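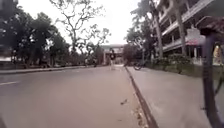 Kerb and channel is the part of a street most often left out of a condition survey and most often named in a complaint. The notes for this session deal with the strip between the carriageway and the footpath, and with the material that collects in it. A reddish-brown kerb with brown and cream leaf litter lying along its road side, as on this street, is an ordinary starting condition for the field exercise. The litter is densest in the foreground, while the road surface itself carries very little. Students should learn to record that difference, as the carriageway and the channel receive separate ratings on the form.

Session 4: Kerb, channel and footpath condition

Unit coordinator: Domenica Hofstetter
Field supervisor: Garnet Hiebert
Revised August 15, 2025

1. Terms used in this unit

Carriageway. The part of the road intended for vehicles, measured from kerb face to kerb face. Painted lines are recorded with the carriageway.

Kerb. The raised or flush edging that marks the side of the carriageway. Older surveys held in the department use "kerb" and "curb" interchangeably. Students are to use "kerb" in all submitted work.

Channel. The lower edge of the carriageway next to the kerb, along which water travels to the pit. "Gutter" is acceptable in field notes but not in the report.

Footpath. The paved area behind the kerb. Where the footpath sits nearly level with the road, the kerb offers little containment, and this must be noted under Item 6 of the form.

Litter. In this unit the word covers leaves, bark, twigs and seed as well as discarded rubbish. The two are entered in separate columns. A single leaf or twig out on the carriageway is not rated, although it may be mentioned in the remarks.

2. Why organic litter is surveyed

Leaves move from the channel to the pit in the first heavy rain after a dry spell. A thin scattering will usually pass through a clear grate. A compacted layer behaves differently: it holds water against the joint between kerb and pavement, and in time it supports weed growth in that joint. Sweeping schedules are commonly set by calendar month, whereas leaf fall depends on species and weather. Many of the street trees in our study area shed bark and leaf through the whole year, with a heavier drop after hot winds.

The readings by Lehner and by Widmer, both in the unit folder, take opposing views on whether sweeping frequency should follow tree species. Ursina Lehner argues for species-based schedules. Beat Widmer considers them unworkable for smaller councils and prefers inspection on request. Students should come to the tutorial prepared to defend one position — a summary of both will not be sufficient.

3. Rating scale for the channel

0 Clear. No litter visible from standing height.
1 Scattered. Individual leaves can be distinguished; channel surface visible between them.
2 Continuous. Litter forms an unbroken line, but the kerb face is exposed.
3 Banked. Litter reaches the top of the kerb or spills onto the footpath.

Rate each segment by its worst five metres and write the location of that length in the remarks. Half ratings are not accepted. Where a parked vehicle covers the channel, enter P and return to the segment if time allows.

4. Field procedure

Students work in pairs, one walking and one recording. The walker stays on the footpath at all times. Entering the carriageway to inspect the channel is not permitted, even on a street with no traffic, and a pair found doing so will be asked to leave the exercise.

Segments begin and end at driveway crossings. The study area contains 531 segments, of which each pair will complete a short run assigned by Iwona Górecki. Run sheets are posted outside Room 2000 on the morning of the exercise and will not be emailed.

Bicycles, bins and other movable items on the footpath are recorded as temporary obstructions. They are not to be shifted. Pedestrians are not recorded at all.

Bring a clipboard, two pencils, a hat, water and enclosed shoes. Measuring wheels will be issued on signature.

5. Submission

The completed form and a report of no more than 1447 words are due one week after the exercise. The report must include a plan of the run, a table of ratings and a discussion of any segment rated 2 or 3. Where the ratings of the two partners differed before agreement was reached, both are to be given.

Requests for an extension should be made to the unit coordinator in writing before the due date.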